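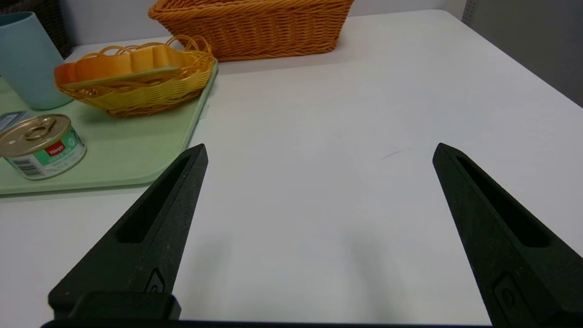
Restgate group reports gains from wrist-only training

The manipulation group at Restgate has finished the first round of its tabletop sorting study, and the early numbers favour a simpler sensor set-up than the one the lab has been using.

Sneha Singhal and Siham Metwally wanted to know how much a gripper policy loses when it's trained on the wrist view alone, with no overhead camera to help it locate things. They collected 874 demonstrations of short pick-and-place tasks, using the sort of goods you'd find in a kitchen or a corner shop: cups, tins, toy food, baskets and trays in different colours. After discarding runs with dropped items or bad timing data, they had 657 left for training.

The trained policy was then given 100 trials at the Hiltstead bench, with layouts it hadn't seen. It came within 6 points of the two-camera baseline on overall success. Most of the gap came from trials where the target started outside the wrist view and the arm had to go looking for it.

The main change in method is how the demonstrations are labelled. Instead of marking only the grasp and the release, the team also marks the moment the operator commits to an object, which is often well before the fingers start to close. Metwally says the extra label cut down on the dithering seen in last year's Monti runs, where the arm would hover between two neighbouring items and pick neither.

Tins remain a weak point. A can on its side tends to roll when one finger touches first, and the policy doesn't yet recognise that it should line up with the long axis before closing. Basket rims cause trouble too - the fingertips catch on the edge when the approach is too shallow. Singhal plans to collect more demonstrations of both cases in November.

The labelling tool, which runs as a plug-in for Prandano, is available now on the group's shared drive. A write-up of the trials will follow once the second bench has repeated them. Anyone wanting the raw logs before then should get in touch with Singhal directly.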